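Statthorpe Wool Blanket by Ellery
Home / Bedding / Blankets and Throws

We have been selling the Statthorpe for 13 years now, and it is still the blanket we grab when the first cold night sneaks up on us. It's woven at the Tralum mill from pure new wool, then brushed on both sides so it feels soft right away and keeps getting softer (ours at home has been through two dogs and a great many colds, and we wouldn't trade it).

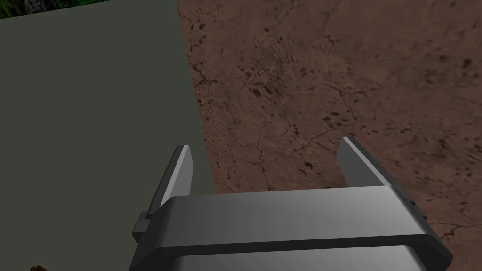 The weight is what people write to us about most. It's heavy enough to feel like a proper blanket, but you won't wake up at 3 a.m. kicking it onto the floor. The edges are whipstitched by hand in matching yarn, and if a stitch ever comes loose, send it back and we'll fix it for the cost of the postage.

Sizes: Throw, Twin, Queen, King
Colors: Oatmeal, Vurberg Blue, Moss, Brick
Item number: 553
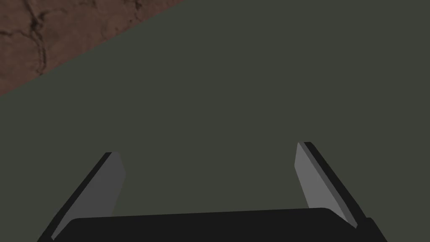

Washing scares folks off wool, and it really shouldn't! Most of the time a good airing on the porch is plenty. When it does need a wash, use cool water and a gentle wool soap, press the water out with a towel and dry it flat. Please don't wring it, and please keep it out of the dryer.

Vurberg Blue sells out early every fall. The mill dyes it in small lots, so if you want a matching pair it's best to order them together. The next lot is due in October.

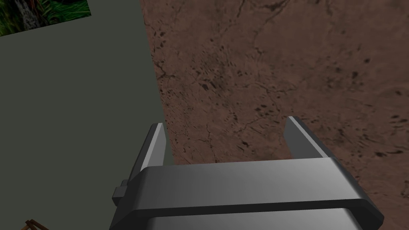

Each blanket comes folded in a cotton storage bag with a drawstring. Gift wrap is 2 dollars extra, and we're happy to tuck in a handwritten note if you leave the wording at checkout.

Returns accepted on unwashed blankets. Swatches are free, just ask.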